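Home Syllabus Schedule Handouts Readings Contact

Automation and Work, Unit 5
Handout: Garment handling at a rental laundry
Posted 10/29/23

Scope

Unit 4 dealt with fixed automation, where the part arrives in the same position every cycle. Cloth does not. A shirt on a hanger can slip, twist or catch on the shirt next to it, and the machine has to respond to whatever shape it finds. The case for this unit is the Grarnlow plant of Zedport, a firm that rents and launders work clothing. Read the case notes before the section meeting and bring the task table from Unit 4.

Background

The plant finishes nearly 3000 garments per shift. Washing, drying and tunnel finishing were mechanized long ago. Hanging, unhanging, inspection and sorting stayed manual. In January the plant added two-arm stations from Zidgate to the unhanging line. Each station takes garments from a rail. The operators who did this work were moved to inspection, exception handling and station tending.

Terms

Cycle time: the interval from one completed garment to the next.
Exception: any garment the station stops on or passes to a person.
Tending: loading the rail, clearing stops and restarting.
Residual task: work left to people because the machine cannot do it, or does it too slowly.

What changed in the job

1. Pace. On the manual line the operator set the pace within a shift target. With the stations, pace is set by the arrival of exceptions, which is irregular. Operators report long quiet periods followed by several stops close together.

2. Skill. Unhanging was learned in a day. Tending requires reading fault codes, judging whether a garment is snagged or only folded, and knowing when to use the stop button. Zedport did not change the pay grade when the duties changed. The grade was revised later, after a grievance.

3. Physical load. Overhead reaching went down. Standing time did not. Inspection added close visual work, and the first complaints under the new layout concerned lighting.

4. Measurement. The stations log every grasp. One shift log in the course packet has 2184 entries. Management first used the logs to tune the equipment and then proposed using them to compare operators. Espinoza (course packet, section 2) treats this as a separate decision from the decision to automate – one that should be bargained separately.

Grasping layered garments

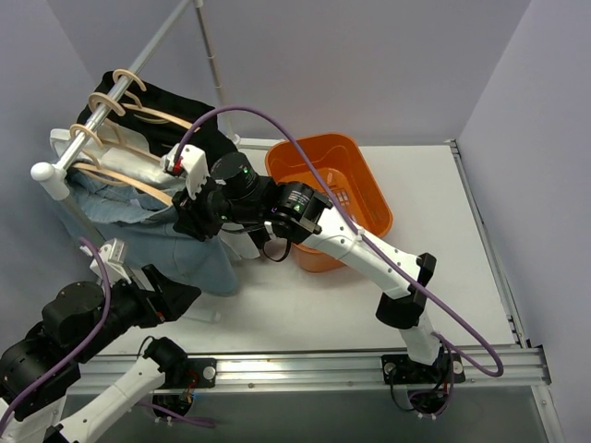

Why does the unhanging line still need people at all?
The stations handle the common garments, and the remaining ones need judgment about tangles, damage and missing tags that the plant has not been able to automate at a reasonable cost.

With garments layered on a rail, the usable grasp points are the exposed edges. A gripper closed on the edge of one garment may also move its neighbors. Two arms allow one to hold while the other works, but they share a small space and their paths must be planned together. For the task table, enter locating an edge, gripping and releasing as separate steps. Students often enter them as one and then cannot say which step fails.

Assignment

Choose one of the four changes listed above. In two pages, state who gained and who lost by it, what evidence the case gives, and what further records you would request from the plant. Attach the revised task table with residual tasks marked.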